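Progress report to Likon
Diệp small-batch steaming study, second reporting period
Prepared by Ánh Âu

1. Status

Work on the bench layout is complete. Work on loading and plating is under way, and the cleaning schedule is in draft. The period closed in January with nine sessions run at the Boltbridge test kitchen. Spending is within the approved amount, and no variation to the agreement is requested.

2. Bench layout

The earlier layout placed the lid and the serving plate on the same side of the cooker, so each had to be shifted to reach the other. The revised layout keeps the electric steamer in the centre of the table, with the glass lid flat to the left and one large round plate to the right. The plate stays down for the full session and serves for both loading and unloading. The side table is reserved for items not in use.
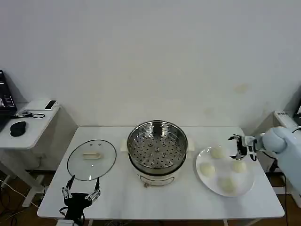
The revised layout has been adopted for all remaining sessions. Its main cost is bench width. With the lid and plate both down there is little room for a second plate, and batches larger than one plate must be handled in sequence. We consider this acceptable for the household volumes covered by the study. Sites with a narrower table will need a lid rest, to be specified in the next period.

3. Loading and plating

Plain round buns were used throughout. Across the period 143 transfers between plate and tray were logged. The draft procedure calls for buns to be set down singly, domed side up, clear of the rim and of each other. Surface marking was the most frequent defect recorded, followed by buns set too close together. Both were less common in the later sessions, though the logs do not separate the effect of the layout from that of practice.

Part-loaded trays were included because households often steam fewer buns than the tray will hold. No separate spacing rule was written for them. 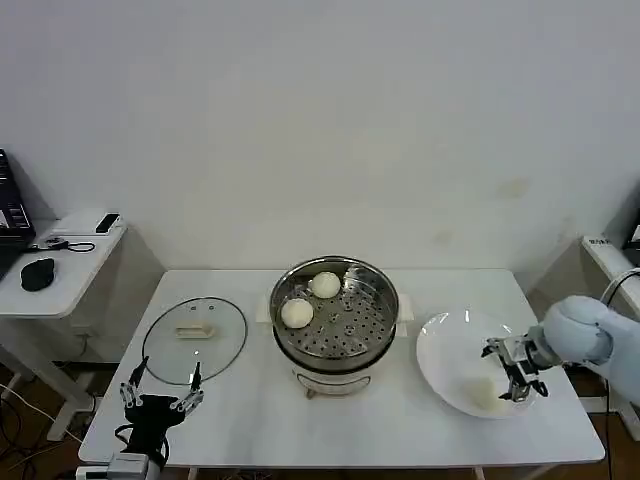
Relu Pop disagreed with that last decision, commenting on the draft that a part load needs its own rule, as people tend to put the first bun wherever is nearest and then work around it. He asked for a spacing diagram to be printed on the instruction card.

The comment has been accepted. A card with two diagrams, one for a full tray and one for a part load, will be supplied to Tokura for layout.

4. Perforated ware

Perforated ware is to be checked from both faces before each session. Residue in the perforations is easily missed from above, and the check from the underside was added to the procedure partway through the period.
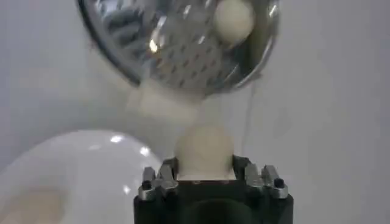
Figure 3. Perforated stainless steel bowl, underside and rim.

5. Surfaces and cleaning

The table top is wiped between batches. The wall behind it was left out of the original schedule and has faint marks above the work surface. A wall wipe-down has been added at the end of each session, using the same neutral detergent as the table. Metal pots are washed, dried and stored upside down once emptied.
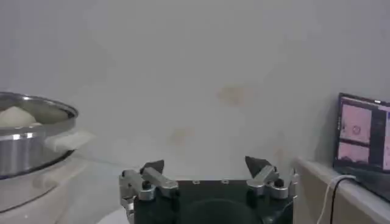 Figure 4. Stainless steel pot at left, with faint staining on the wall behind.

6. Next period

Five further sessions are scheduled, the first on a Saturday to allow use of the full kitchen. Items to be delivered are the revised instruction card, the lid rest specification and the final cleaning schedule. The transfer log will be attached to the next report in full.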